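The Clivwood Return

Form 4 reached the district office in February with the water column left blank. Ea Hallgrímsson sent it back to Clivwood. It was returned the same afternoon, the column still blank and the case count raised from 400 to 435.

She telephoned the clinic. Geerts answered and said the wells had been sampled and the bottles sent to Nalero by lorry. The lorry had not arrived. He asked whether fever without a rash should be entered under B or C.

"B," she said. "C is for confirmed."

"Then C is empty."

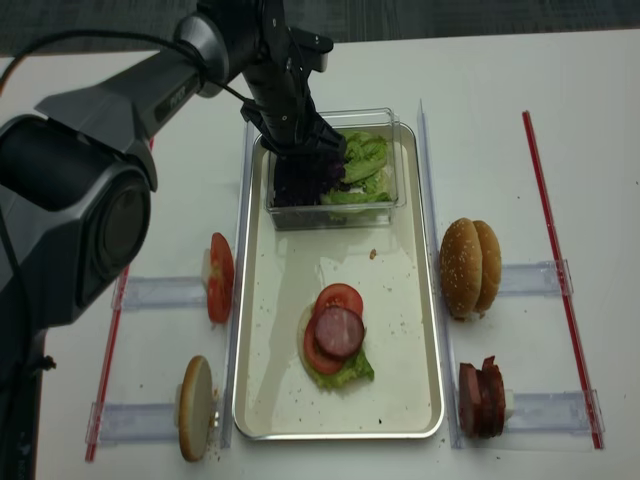
The Threshold

The threshold for a district of that size was fixed by the manual at nearly 2000. Ea read the paragraph again. It made no provision for a single valley.

She ruled a line under column B, wrote "Clivwood only" in the margin and initialled it. Then she rang Nalero and asked for the night porter.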